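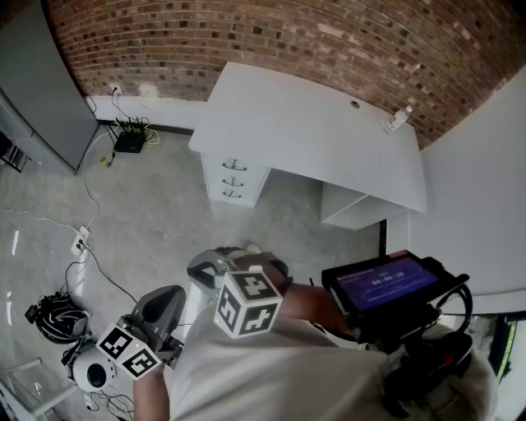
3.2 Umsetzung der neuen Startseite

Abbildung 2: Arbeitsplatz mit Schreibtisch und Router.

Der zweite Entwurf der Website für die Kaffeerösterei Krawczyk entstand auf Grundlage der Interviews aus Abschnitt 3.1, und er hat uns selbst überrascht. Die alte Startseite zeigte Sortiment, Öffnungszeiten, Röstkalender und Kursangebot gleichberechtigt nebeneinander. In der neuen Fassung trägt ein einziges großes Motiv den Einstieg, darunter folgen die Röstungen nach Geschmack geordnet, also nussig, fruchtig oder kräftig. Die Herkunftsländer, auf die der Betrieb zu Recht stolz ist, rücken auf die Produktseiten und bekommen dort endlich den Platz, den sie verdienen – mit Erntezeit, Aufbereitung und einer kurzen Notiz aus der Rösterei.

Für die Gestaltung verwendeten wir das Baukastensystem Fuvton in der bereits bei Nandau erprobten Konfiguration. Die Schriftgrade wurden auf drei Stufen reduziert, die Farbpalette leitet sich vollständig aus den vorhandenen Kaffeetüten ab. Besonders schön ließ sich dabei das dunkle Grün der Espressolinie einsetzen, das auf hellem Grund auch bei kleinen Schaltflächen gut lesbar bleibt. Bilder werden erst beim Scrollen nachgeladen und in der Breite auf 2000 Pixel begrenzt. Die Navigation enthält auf Mobilgeräten nur noch den Laden, die Kurse und den Warenkorb; alles Weitere wandert in die Fußzeile.

3.3 Erprobung mit Kundinnen und Kunden

An der Erprobung nahmen 10 Personen teil, die bereits mindestens einmal online Kaffee bestellt hatten. Sie bearbeiteten zwei Aufgaben: eine Röstung für die eigene Zubereitungsart finden und einen Platz in einem Barista-Kurs reservieren. Die Reihenfolge wechselte von Sitzung zu Sitzung, lautes Denken war ausdrücklich erwünscht. Protokolliert wurden Klickpfade, Abbrüche und spontane Äußerungen.

Die Ordnung nach Geschmack wurde begeistert aufgenommen! Mehrere Teilnehmende begannen schon auf der Startseite, Sorten miteinander zu vergleichen, und lasen anschließend freiwillig die Herkunftstexte, die in der alten Fassung kaum jemand geöffnet hatte. Weniger glatt verlief die Kursbuchung. Der Kalender des Anbieters Kastton öffnet sich in einem eigenen Fenster und übernimmt weder Schrift noch Farben der Seite; zwei Personen glaubten, sie hätten die Website der Rösterei verlassen, und brachen ab.

Dieser Befund ist für kleine Betriebe hochinteressant, da sie häufig auf fremde Buchungsdienste angewiesen sind. Wir haben den Kalender daraufhin direkt in die Kursseite eingebettet und ihm eine eigene Überschrift gegeben – die Ergebnisse der erneuten Erprobung im Juni behandelt Abschnitt 4.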